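My old phone finally gave up in October, so I am now the owner of a Bandus 30, bought from the little Nisbet shop by the station for less than I spend on coffee in a year. I don't drink much coffee.

The battery is the good news. It gets me to bedtime with change left over, even when I've had the radio on all afternoon. The speaker is loud and a bit tinny, like being told off by a biscuit tin.

Then there's the contacts list. It holds 1000 names and I moved over 231, of which I'd recognise maybe half in the street. Every one arrived twice. Deleting them has to be done singly, with a little chime each time - and the chime can't be switched off unless you silence the whole phone, alarm included. I overslept finding that out.

Texts are fine. The torch is better than the camera. I've kept the box, just in case.
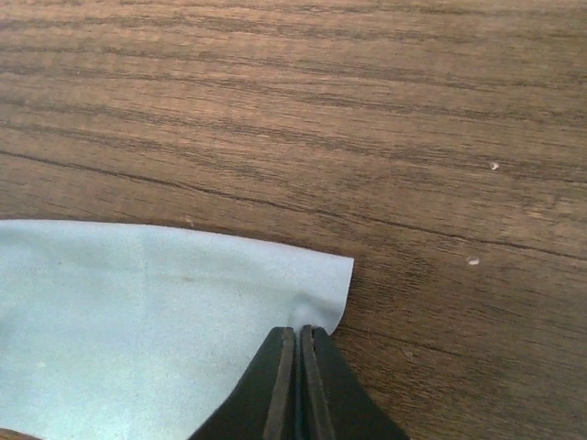
Can you set the alarm to ring when the phone is on silent?
Only by going into the clock menu and ticking "always sound", and it forgets the setting whenever you restart.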